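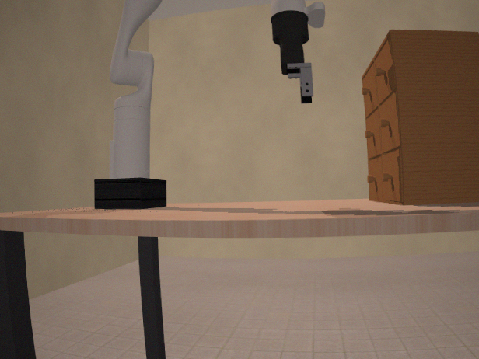
Muthoni Makori asked that the base check come before anything else in this section, as most of the faults sent to her from the Minosar cell started with an arm that had shifted on its table. The order below follows her request.

Search the manual
Enter keyword Go

4.2 Checking the base and the gripper finger

Do this check when the cell is first set up and again every 160 hours of running time. On the Soleck model, make the same check on the table file before loading a new program.

1. Stop the program and send the arm to its hang position, with the gripper pointing straight down and the finger well clear of the tabletop.

2. Make sure the gripper is holding nothing. Release any part by hand from the pendant.

CAUTION: Do not reach under the gripper until the pendant shows HOLD.

3. Clean the tabletop close to the base block. Crumbs and grit under the block will tilt the column.

4. Press down on each corner of the base block in turn. If it rocks, loosen the clamps, clean under the block and tighten them again.

5. Look at the pad on the tip of the finger. Replace it if it is torn or has come away from the metal.

6. Open the Jelen panel and read the cycle counter. Write the reading in the log. Pads are changed every 3,000 cycles. Margit Boros ran one set to 3,941 and the grip was slipping by then.

7. Jog the arm slowly toward the drawer cabinet and back. Keep the finger above the top of the cabinet for the whole move.

Note: If the arm stops short, the cabinet position in the table file is wrong. Correct it as described in 4.4. Do not change the joint limits.

8. Return the arm to the hang position and save the base values. The panel shows the new values after over 7 seconds. Do not switch off before they appear.

If the values will not save, restart the panel and repeat from step 4.

Section last changed 17/05/2022

Related sections
4.1 Placing the base block
4.3 Changing the finger pad
4.4 Editing the table file
5.1 Fraser pendant: buttons and messages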